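14 de março, segunda-feira

Cheguei à sala de Dornbridge antes do Cosimo Caputo e aproveitei para refazer a calibração de punho, que tinha ficado pendente. O desvio do lado esquerdo voltou a aparecer no mesmo sentido da última vez. Corrigi o zero por software e anotei o valor no registo da máquina, mas continuo a achar que é folga mecânica. A Juhász pede fotografias e um ficheiro de diagnóstico antes de aceitar a devolução de um punho, e hoje não havia tempo para isso.

A tarefa continua a ser a das bandejas pretas: pegar, levantar, reorientar, pousar. O protocolo de Dodemville obriga a iniciar cada episódio com as duas mãos à frente do bordo da mesa, dedos para cima, sem contacto com peças. Só depois de o teleoperador manter a posição durante dois segundos é que a gravação é marcada como válida.
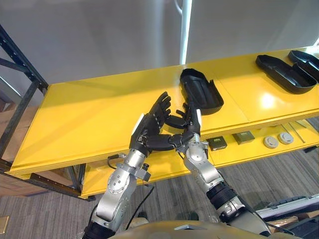

Mãos diante da mesa amarela, com três bandejas no tampo.

Os polegares são o problema desta postura. Com os punhos rodados para dentro, ficam na horizontal e juntam-se no meio, e o modelo de colisão da Grilov interpreta a proximidade como contacto. A margem de segurança trava os dois braços e o episódio perde-se antes de começar. Proposta para a próxima revisão do protocolo: afastar os punhos na pose inicial, ou desativar o par polegar-polegar só na fase de espera. Prefiro a primeira. A segunda obriga a mexer no ficheiro de colisões, que é partilhado com as outras tarefas, e já tivemos em junho um caso em que uma exceção temporária ficou lá esquecida.

O Cosimo operou de manhã, eu à tarde. O estilo dele é diferente do meu e isso vê-se nas trajetórias: aproxima-se depressa, para, corrige e fecha a mão. Eu faço uma aproximação mais lenta e contínua. Para a política que estamos a treinar, as paragens dele são um incómodo, porque o modelo aprende a parar também e depois não sabe sair da paragem. Cortar as pausas em pós-processamento resolve uma parte, mas deixa saltos na velocidade. Combinámos que ele vai tentar fazer a correção em movimento. Não ficou convencido - diz que a pausa é o que lhe permite acertar com a aba da bandeja, e é possível que tenha razão no que toca à taxa de sucesso.

A bandeja em si é pior do que parecia no papel. É preta e mate, a mão também é preta, e a segmentação confunde os dedos com o rebordo assim que há sobreposição. Na anotação pedi que se marque o início da preensão pela corrente dos motores e se deixe a imagem só para confirmar. O contorno arredondado também não ajuda: não há uma aresta reta que sirva de referência para a orientação, e duas pessoas a anotar o mesmo episódio dão ângulos diferentes.

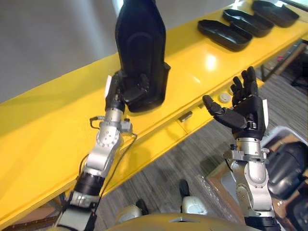

Passei boa parte da tarde na variante vertical, em que a mão esquerda segura a peça pela parte de baixo e a direita espera aberta. Interessa-me sobretudo a espera. Nos dados antigos a mão parada deriva, porque o teleoperador relaxa o braço sem dar por isso, e a política reproduz essa deriva como se fizesse parte da tarefa. Experimentei bloquear a referência da mão direita com o pedal enquanto a esquerda trabalha. Funciona, embora ao soltar o pedal haja um degrau se o meu braço entretanto saiu do sítio. Falta uma rampa de reentrada. Abri um pedido com a descrição e os registos de quatro episódios onde o degrau se nota bem.

Outra coisa a rever é a altura. Com a bandeja ao alto, o topo da peça fica muito perto do limite da imagem da cabeça e às vezes sai. Inclinar mais a cabeça para cima faz perder a parte de baixo dos braços, que o modelo usa bastante, a julgar pelos mapas de atenção da última versão. Deixei a inclinação como estava. Mudar a meio do lote seria pior.

O objetivo do lote são 1000 episódios válidos, com até 5 por cento de falhas recuperadas - casos em que a peça escorrega e o operador volta a pegar nela sem interromper. O Cosimo queria apagar todas as falhas. Insisti em guardá-las com etiqueta própria, pois a versão anterior, treinada só com execuções limpas, ficava sem resposta ao primeiro deslize.

Reflexos do tampo: o amarelo é brilhante e a luz do teto satura em certos ângulos. A exposição automática está desligada, portanto pelo menos o defeito é constante. Não mexo nisto até fechar o lote.

Para amanhã: pedir a rampa do pedal outra vez se não houver resposta, repetir a medição do punho esquerdo a frio e rever com Dodemville a pose inicial. Cópia dos dados lançada às seis e tal, ainda a correr quando saí.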